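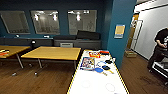 Surely the table is the last place to leave things, Behrouz Mahmoudi objected when the group first discussed this unit, and if people want to put a game down they should put it on a side table. Most of the group agreed with him. Keep the objection in mind as you read, as it comes up again under Surfaces.

Shared Rooms, Unit 4: The Games Room
Handout for the Monday group, Irbridge

Before the session, read the Daly chapter on lounges and bring your own floor sketch of a room with at least one large game in it. Squared paper is fine.

1. What the room is for

A games room at work is usually a break room as well. People eat there, sit on the sofa, take a phone call, play for ten minutes and go back upstairs. The Hesidach building had almost 300 people sharing one such room, and the complaints book was nearly all about small things: a missing puck, a box left open, crumbs on a playing surface. Hardly anyone complained about the big furniture.

2. Layout

Large games fix the plan. Place them first, then the seating, then the tables. A foosball table needs standing room on both long sides, plus space for the rods when they are pulled right out. Air hockey is played from the ends, so keep the ends clear. If there is a kitchen on one side, mark the route to it on your sketch and keep it clear of the players.

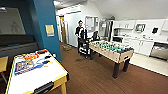

Enda Ó Dubhghaill

3. Surfaces

Any flat top at waist height will collect things. An air hockey table is the usual one – it is wide, white and easy to reach. Boxes, toys and loose pieces end up on it, often at the end furthest from the door.

The playing surface scratches, and the small air holes block with crumbs and dust. Lift things off; do not slide them. Wipe with a soft cloth that is barely damp, and leave sprays in the cupboard.

Behrouz's answer was a side table, and a bare one close by does help. 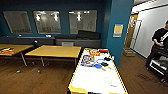
It should be near enough that a player can move a box across without walking round the game. Castors are useful, provided they lock. A table that rolls when leaned on will be pushed to the wall within a week and stay there.

4. Clearing up

Work in this order:
Boxed games first, lids on.
Loose pieces next, into one tray, to be sorted sitting down.
Bats and pucks back to their own shelf.
Food packaging to the bin.
Wipe the surface last.

The tray matters more than people expect. At Buteditz they sorted pieces on the playing surface itself, and parts of one game were found in the box of another for months afterwards.

5. For next time

Add a side table and a place for the tray to your sketch. Write a few lines on who uses the room at lunchtime and where they put things down. Half a page will do.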